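Home News Workshop Events Contact

Skallstead keeps its two-armed robot running on a short service routine

Marjan Safavi looks after the two-armed machine at Skallstead, which works among household clutter.
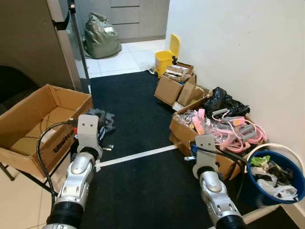
1 min read

She checks the cables on both arms every 70 hours of running and wipes the wrist cameras. The fingers are inspected with the grippers open.

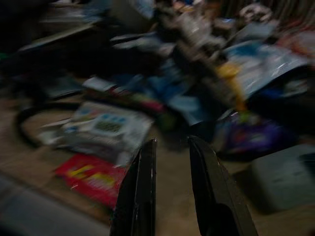 Maintenance

Lertchai Meesuk of Cundex replaced a worn finger pad in July. The job took some 3 hours, mostly realignment.

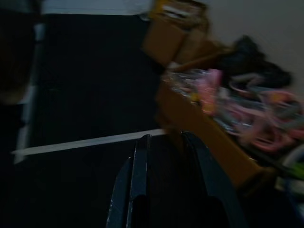 Next service

Both wrist joints are due for grease after 7 August 2026.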